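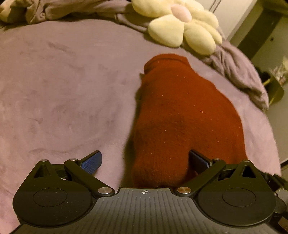 Last updated: December

Search household tips Go

Planning for a Laundry Helper: What to Price Before You Buy

Sorting socks is the chore I'd hand over first, and small robot arms for the home are finally good enough (and cheap enough!) to start daydreaming with a notepad. I've been pricing one for our bedroom and laundry corner, and these are the tips I keep passing along to friends at Drovwood who ask where to begin.

Start with the chore

Write down the one job you want done. "Help with laundry" is too big. "Pick socks up off the bed and drop them in the basket" is a job you can shop for. Socks are small, soft and never in the same shape twice, so if a gripper handles those well you can be fairly hopeful about washcloths and mittens too.

Lay out a few of your own things and look at what the fingers would have to grab. A fuzzy sock on a fleece blanket is a much tougher customer than a sock on a bare table. Soft on soft! The fingers can pick up the blanket along with the sock, and you want to know that before you spend a cent.

Put the gripper first in the budget

Most shoppers fall in love with the arm and then settle for whatever hand comes with it. I'd do it the other way around. The Draster two-finger gripper I priced was $389, and to my mind that's the part that decides whether you're happy. Ask the seller:

- How wide do the fingers open?
- Are the finger pads textured, and can you buy spares?
- Will it hold a thin fold of cloth as well as a thick bunch?
- Can you set how hard it squeezes?

Replacement pads for that one were $29 a pair. I put two pairs on my list. Lint gets into everything. 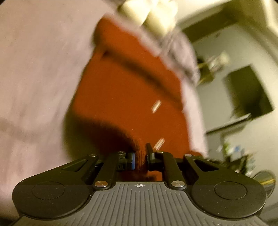

Then the arm, the mount and the boring bits

A Tawhiri tabletop arm with enough reach for one side of a double bed came in at around 3000 dollars, and yes, that's the big line on the page. Measure your reach before you look at models. Run a tape from the spot where the arm would be mounted to the farthest place a sock might land, and add a hand's width.

The small stuff adds up, so give it a line of its own:

- A solid mount or rolling stand. Bedside tables wobble.
- A power strip with a long cord, placed where it won't be stepped on.
- A lint roller and a soft brush for the joints.
- A lamp. Dark socks and dim corners are a bad mix for any camera.

I set aside $80 for all of that and it was nearly enough (the stand was the greedy one).

Try the motions before you order

My favorite tip comes from my neighbor Vaughan Tomoana, and I love it. Borrow or rent a hand-held gripper for an afternoon and do the chore yourself with only two fingers. You'll find out so much! Go for the edge of the fabric, then for the middle, then for a fold that's already standing up. Try it with the bedding pulled smooth and again with it rumpled. Keep notes on which pieces slip and which ones drag the blanket along, and take the notes with you when you shop.

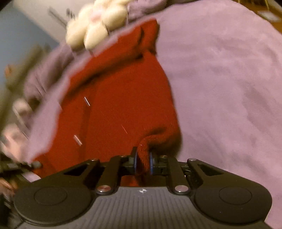 Jaws closed on a pinch of deep red cloth, with the plush flower just beyond it.

Leave room for a second year

Jellon sells a service plan for home arms, and I'd compare the cost with simply saving the same money in a jar for repairs. Either is fine. Pads wear and screws work loose, so check whether the maker sells single parts or only whole assemblies.

If the total makes you gulp, buy in stages. Get the gripper and spare pads now, keep using it by hand, and save toward the arm. Check that the two will bolt together, and get the answer in writing from both sellers.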